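The woman who makes beds for a living

I'd been meaning to talk to Rosaire Dufour ever since a friend told me she'd had her spare room "Rosaired" and now couldn't bring herself to let anyone sleep in it. So one Tuesday in June I took the bus out to Collow, rang the bell, and was handed a mug of tea and a pillowcase before I'd got my coat off. (The pillowcase was to fold. I folded it badly. She folded it again.)

Rosaire does bedrooms. She'll clear the floor, sort out the clothes, turn the mattress, change the sheets and leave you with a bed you'd pay to get into. She started in hotels, six years of it, first at a big place by the station and then at the Arent, where she was in charge of a whole floor.

"You learn to be fast and you learn to be fussy," she told me. "People think those two don't go together but they do, you're fast so there's time left over for being fussy in."

I asked whether she remembered her first private customer and she laughed so much she had to put her tea down. It was a neighbour with twins, a new baby and a bedroom carpet she hadn't seen since Christmas. Rosaire went round for an hour and stayed until it got dark. Word travelled, and these days she has 40 regulars and a waiting list she keeps on the back of a calendar.

What do people get wrong, then? I was expecting a telling-off about hospital corners, but no.

"The floor! They start with the bed, and the bed's the nice bit, so they do it first and it looks lovely for five minutes. Then everything off the floor gets put on top of it while they think where it goes. Do the floor. Get your slippers and your socks and the thing the dog's been chewing off the floor, and then you can walk round the bed on both sides without hopping."

I hop, I told her. I've got about six inches between my bed and the wall. She looked at me with real pity.

She has opinions on sheets too, strong ones. She doesn't care for anything that calls itself easy-iron. She likes a plain cotton and she loves an old one, and she'll forgive a loud pattern if it's been washed soft. Her own favourite is a Laizer single she was given when she left home, far too small for the bed she's got now, so it lives in the airing cupboard and comes out when her niece stays. I asked about the fancy stuff, the kind that comes in a box with a ribbon round it, and she pulled a face. A customer once bought a Zoltetti set with a thread count of 1,000 and rang her a week later to ask why he was so hot.

"I said, because you're sleeping in a tent, my love."

We went upstairs after that, partly so she could show me how she deals with the far end of a sheet. That's the bit I never get right. I pull the near side, the far side comes up, I walk round and pull that, and off we go again until I give up and throw the duvet over the lot. Rosaire says to leave the side that hangs down alone and go to wherever the wrinkles are. Smooth them outwards with a flat hand, from the middle, and only tuck in once you've finished. She says most people tuck far too early.

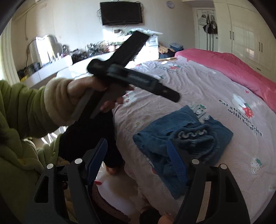 Upstairs at the bedside, with the far end of the sheet still to be smoothed.

I had a go at home that night and I'll admit it was better. There was one ridge left, right where my feet go, and I decided I could live with it.

Before I left I wanted to know if she ever gets bored. It's the same job over and over, after all, strip it, shake it, put it back on, and by her own reckoning she'd made 3,000 beds before she stopped keeping track.

"I get bored of hoovering," she said. "I don't get bored of beds. Everybody's got their own muddle, haven't they? I had a lady who kept all her post under the pillow. I had a man with eleven cushions and he knew if you'd swapped two round."

And does she make her own every morning? A long pause, and a look towards the stairs.

"Most mornings," said Rosaire. "Put most."

She's taking new customers again after the summer, mainly in Collow and the villages on the bus route. If you're hoping for a slot, she'd like you to ring in the evening, and she'd like you to have picked your socks up first.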